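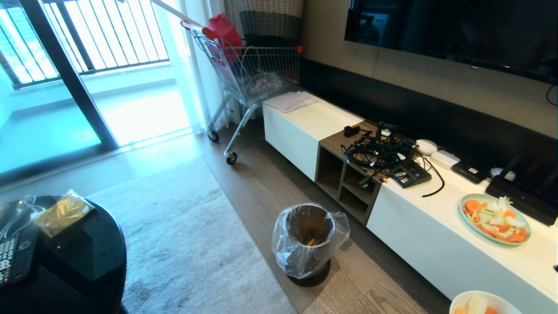
Dudisley Sets Equipment Plan for Household Robot Trials
June
By Aqeel Rajput

Dudisley has approved an equipment plan for the next stage of its household robotics program. The plan covers mobile manipulators, spare grippers, charging stations and network hardware for use in furnished apartments. Purchasing will run in two rounds, with the first round limited to equipment that can be installed without changes to the building.

The program tests tidying and sorting tasks in ordinary living rooms: coiling cables, clearing plates and bowls, returning remote controls to a fixed place, and emptying small bins. Task lists are drawn up from rooms as the occupants keep them. Long TV cabinets receive particular attention in the plan because they tend to hold power strips, routers and loose chargers on one surface, often with food dishes nearby.

The budget is divided into 353 line items. Of these, 126 concern the robots themselves, including arms, wheeled bases, batteries and wrist cameras. The remainder covers tooling, site preparation, shipping, training and insurance. A contingency is held separately and may not be used for additional robots.

Two bases were compared during planning. The Tiler base has a narrower footprint and can pass between a low table and a cabinet with the arm folded. The Demudau base is wider and carries a larger battery, but it needs a clear turning area that many apartments do not have. Dudisley will lease Tiler units in the first round and review the Demudau base once its revised wheel assembly is available.

Grippers will be bought from Šťastný under a single supply agreement. The order specifies soft fingertips for dishes and wrapped packages, and a narrow fingertip set for plugs and thin cords. Fingertips are treated as consumables. The plan allows for replacement after some 70 hours of operation — a figure taken from internal wear tests — and storage of one spare set per robot at each site.

Site preparation is budgeted per apartment. Each site survey records the following:

Width of the clear floor path, including the edges of area rugs
Height and depth of the main work surfaces
Position of outlets and power strips
Router location and signal strength at floor level
Daylight from balcony doors, with curtains open and closed
Items to be excluded from handling

Live power equipment is excluded in the first round. Robots may move an unplugged charger or cable but may not pull a plug from a strip. Glossy surfaces are allowed, subject to a depth-sensing check at two times of day.

"Most of the overruns in the previous budget came from cabling, chargers and return visits," said Aqeel Rajput, equipment planning lead at Dudisley. "The robot price was known. The hours spent getting a robot to work beside a particular cabinet were not, so those hours now have their own line."

Second-round spending depends on the results of 100 supervised sessions. Sites will report completed tasks, operator interventions and downtime using a common form. Suppliers wishing to quote for charging stations or transport cases may request the technical requirements from the Dudisley equipment planning office.

Related items

Dudisley Revises Battery Storage Rules for Test Sites
Šťastný Fingertip Sets: Ordering and Replacement Notes
Tiler Base Lease Terms Updated
Site Survey Form for Furnished Apartments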